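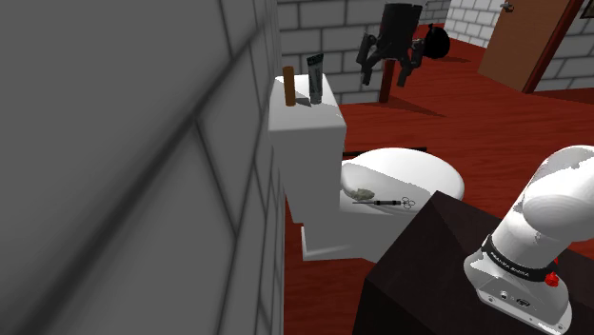 The bathroom scene in the sim. Tube and cylinder on the tank lid, small bits on the seat cover, gripper up high.

OK so quick one tonight, kettle's on and I said I'd be off the computer by 10. Obviously not happening.

Been fighting the same fault since early August and I think I've finally got it, or got enough of it to stop swearing. Writing it down before I forget, mostly for future me.

Background for anyone who missed the last post. I'm building a tidy-up task in Kornolia (the simulator, the free build) with a Franka arm on a pedestal next to a toilet. Move the stuff off the tank lid, move the stuff off the seat, go home. Planner is Geron. Scene came out of the Nwosu room pack, which I like a lot, although whoever picked a glossy red floor for a bathroom has a different eye to mine.

The fault: arm goes to the tube, comes down, then about a hand's width above the lid it stops dead. No collision reported. No joint limit. Planner says success. Then the next command goes through and the whole arm whips sideways at full speed and takes everything off the lid. Tube into the wall. Cylinder who knows where, under the floor once.

Not every run either. 7 bad ones out of my first batch, the rest fine, which is the worst kind of bug. If it failed every time I'd have fixed it in an arvo.

Stuff I blamed, in order:

Friction on the tube cap. Nope. It stands on its cap so I figured it was jittering on the lid and upsetting the contact solver. Swapped it for a plain box, same thing.

The gripper fingers. Rebuilt the collision shapes. Looked nicer. Same thing.

My laptop. Ran it on the old desktop in the garage, freezing out there. Same thing, slower.

Then I finally did what I should of done first and logged the timestamps on both sides. Sim clock and planner clock. They start together and then every time the scene gets reset, the sim clock goes back to zero and the planner's doesn't. So Geron is sending waypoints stamped way in the future, the controller sits there politely holding (the stop), then a fresh command arrives, it decides it's hopelessly behind and tries to catch up on the whole trajectory at once (the whip). First run after a full restart is always fine. I'd been restarting half the time out of frustration, hence the fine ones. Ugh.

Two fixes, both in now:

Reset the planner clock in the same call that resets the scene. One line. Weeks of my life, one line.

Controller now refuses any step where a joint would have to move faster than its limit, and faults out properly with a message insted of clamping and hoping. This one matters more to me. The clock thing is my own silly mistake but the controller was happy to go along with it – no complaint, no warning, just off it went.

And that's the bit that's been bugging me. In the sim, the worst outcome is a tube through a wall. But the config I was using is the same one I'd copied across for the real arm at Atetti, where I get bench time. Same controller file. I hadn't run it there yet, thank goodness, but I was planning to. I've pulled it off that machine and stuck a note on the shared drive so no one else grabs it. If you got a copy from me before this month, bin it please. I mean it.

Still not sorted: the small things on the seat cover. The thin tool is a pig to pick up lying flat and the fingers keep clipping the seat before they close. Different problem, I think. Different colour of swearing anyway. Might try coming in at an angle from the open side, might just cheat and raise the grasp point a bit.

Also want to log both clocks by default from now on, and have the reset script print them side by side. Will put the patch up once I've cleaned out my debug prints, there are a lot and some are rude.

Kettle's gone cold. Bed.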